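How a Robot Learns to Tidy Up

Have you ever been told to put your blocks away by color? You probably did it without thinking very hard. You saw a red one, you saw another red one, and you slid them together. Your eyes, your brain and your hand were all working as a team, and they were so quick about it that you hardly noticed.

A robot has to be taught every bit of that, and teaching it is what the kids in the Welteo Robot Club do after school. The club meets at 4 o'clock in a room at the Palacios Library, and there are 20 members, most of them in fourth and fifth grade. Their coach is Uriel Ledesma, who used to fix elevators and who still gets excited when a motor makes a nice sound.

This year the club's big project is called Nadedine. The name came from two members who each wanted to name it after a grandmother, and after a long talk (with snacks) they decided to squash the two names together. Nadedine is a robot arm that doesn't grab things at all. It has a long rod pointing down, and it pushes, a bit like you might push a pea across your plate with one finger. 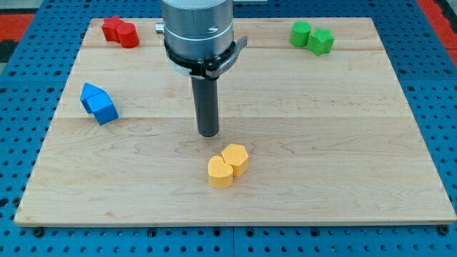
Pushing sounds easier than grabbing, doesn't it? Try it yourself with a soft block and the eraser end of a pencil. If you push right in the middle of one side, the block slides along nicely. If you push too close to a corner, it spins around and ends up facing somewhere else, and then you have to go around to the other side and start over. The club members spent most of January finding this out!

So how does a robot know where to push? First it needs to see. A camera looks at the blocks and sends a picture to the computer, and the computer looks for patches of color. Then it needs a goal, which is what we want it to do, such as "move the blue cube next to the green star." Last of all it needs a plan for getting there, and the plan has to change every time something moves. The robot looks, pushes a tiny bit, and looks again, over and over, many times for just one block.

The plan comes from practice. The kids take turns steering the arm with a controller while the computer remembers what they did and what the blocks looked like at the time. Each turn is called a demonstration, which is a long word for "showing how." The club has saved 132 of them so far. A few are pretty wobbly, and Uriel says to keep some of those too, so that Nadedine can learn how to get out of a muddle.

In spring the club will take Nadedine to the Busen Challenge, where 31 teams will bring their robots and get 30 minutes each to show what they can do. The members are already arguing, in a friendly way, over which shape should go first. The star has a lot of fans, and the heart has plenty too.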